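Wundmont opens fixed-fee service for trade mark opposition deadlines

Fluvemthorpe, March – Wundmont, the intellectual property practice, has opened a fixed-fee service for businesses that need to answer an opposition to a trade mark application. The service covers the period from the first notice of opposition to the filing of the defence and counterstatement, and is open to applicants with or without an existing legal adviser.

Under the new arrangement, an applicant who sends in a notice of opposition will receive a written opinion within 19 working hours. The opinion will set out the grounds raised, the date by which a reply must be filed, the likely cost of continuing and the options for settlement. Where the applicant decides to defend the application, Wundmont will prepare and file the papers for a single agreed fee.

The practice has offered opposition work since it was founded, but until now has charged for it by the hour. A review of its own files found that small applicants often came for advice late in the reply period, and that several had allowed an application to lapse without taking advice at all. Uncertainty over cost was the reason most often given.

The service was tried out over the winter with 29 applicants, most of them makers and sellers of household goods. Of these, the greater number chose to negotiate with the opponent, and a smaller group filed a full defence. The remainder narrowed the list of goods in their applications. 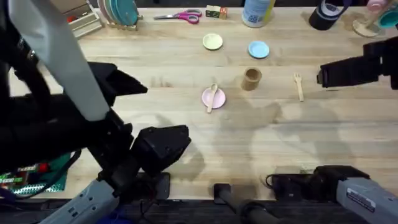 For Pallel, which took part in the trial, the most useful part was knowing the fee before deciding whether to reply, and the company said it would otherwise have withdrawn its application in the first week. It added that the opinion "told us which of the five grounds mattered and which did not", and that it had since reached terms with the other side.

Simanjuntak, the firm of patent and trade mark attorneys, will act for applicants where Wundmont has a conflict of interest. The two firms remain separate and will not share client papers. An applicant referred in this way will pay the same fee and will be told of the referral before any documents are passed on.

The fee does not include official charges, the cost of evidence rounds or attendance at a hearing. These will be quoted for separately if they arise. Applicants may also ask for a meeting of up to 60 minutes to discuss the opinion, at no further charge. Meetings will be held at the Fluvemthorpe office or by telephone.

Wundmont reminds applicants that the time for replying to an opposition runs from the date given in the official notice – and that sending papers to the practice does not stop or extend it. Applicants should send the notice, a copy of the application and any letters already exchanged with the opponent.

The service has places for 300 applicants in its first year. Enquiries are taken from 9 am on working days.

Notes to editors

Wundmont advises on trade marks, registered designs and licensing. It does not act in patent matters.

The written opinion is confidential to the applicant and is not filed with the registry.

Further details, including the terms of service, may be had from the press desk at Wundmont, Fluvemthorpe.

Ends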